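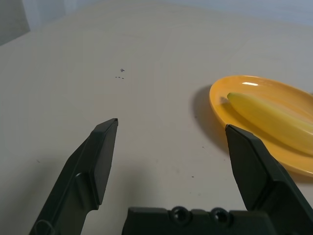
Cameron MacLeish reckons I'm a snob about buffets, and that anyone who pays for a cruise and then complains about the food in port has missed the point of a cruise. He left that under my last post, along with a fair bit about how eight hours ashore is plenty for any town on the map. Fine. I've been chewing on it for a week and I still think he's wrong, so.

Eight hours is not eight hours. Let's start there. The schedule for Itiddale said in at 8, out at 4. Sounds like a full day. Then the ship has to be cleared, then the tour groups go off first with their stickers on, then the lift is full, then you go back for the hat. We had our feet on the wharf at nearly ten. All aboard was half past three. Take off the shuttle both ways and the queue for the shuttle and you have a long lunch. A long lunch in a place you crossed an ocean to see.

And what do most of us do with it? Go back to the ship to eat. Because it's paid for. I have done this. I have walked past a bakery with people spilling out the door, turned around, gone back through security, and had the same pasta I had on Monday. My husband still brings it up.

So my argument, for what it's worth: cruise lines should do fewer ports and stay later. Stay overnight where they can. I'd give up two stops out of any itinerary tomorrow and I wouldn't ask for a cent back. The brochure wants a long list of names because a long list looks like value. It isn't value if all you can say about Pandemstead is that the toilets were clean and the fridge magnets were dear.

The one late night we had was Figueroa. Back on board by eleven. Completely different trip! The day crowd thinned out about five, the shops near the dock stopped yelling, and the locals came out with their kids and their dogs. We sat on a wall. We ate something fried out of paper, no idea what it was called, and then went back and got it again. Ignacio Leiva, who was at our dinner table all week and had never once skipped a sitting, skipped that one and didn't come back till the gangway was almost up. Ask him what he remembers from the trip and I bet it isn't the lobster night.

Now the other side, becuase there is one. Thảo Lương wrote to me after the first post and said she can't walk far, and short stops suit her. She likes waking up somewhere new, having a look from the balcony, a coffee on the wharf, done. A late stay means a day that drags. I hadn't thought about that enough and I should have. She also said the ship IS the holiday for plenty of people and the ports are just the view changing. Fair enough. There are ships for that, lots of them, and I'm not trying to take them away from anyone. I'd just like a few of the other kind.

What I don't buy is the money line. Santino Quezada (he books these things for half our street) says late stays cost more in port fees and the casino is shut while you're tied up, so the company loses at both ends. Probably true. But then say so, and charge for it. I paid 43 dollars each for a coach to a lookout at Allholm that was in fog. I'd have paid the same to be left alone in the town till ten at night, and been happier.

The towns get a say too, I would think. You hear people complain that cruise passengers clog the place up and spend nothing. Well, of course we spend nothing. 2218 of us on that ship, and a good chunk let off at the same time, in the same street, and called back before the restaurants open for dinner. Keep the ship in till late and people spread out. Some nap. Some go off at four when it cools down. Somebody buys a proper meal with wine from a family that lives there. I can't see who loses, apart from the people selling drinks packages.

Cameron will say I should just fly somewhere and stay put. Maybe. But I like the ship. I like unpacking once, I like the rocking at night, I like not driving. I want that plus dinner in town.

We're looking at something for June. Five stops, three of them late ones, and the cabin is about the size of our laundry. Havent booked. If anyone has done one of the slower itineraries, tell me wether the late nights really happen or if they get trimmed once you've paid the deposit.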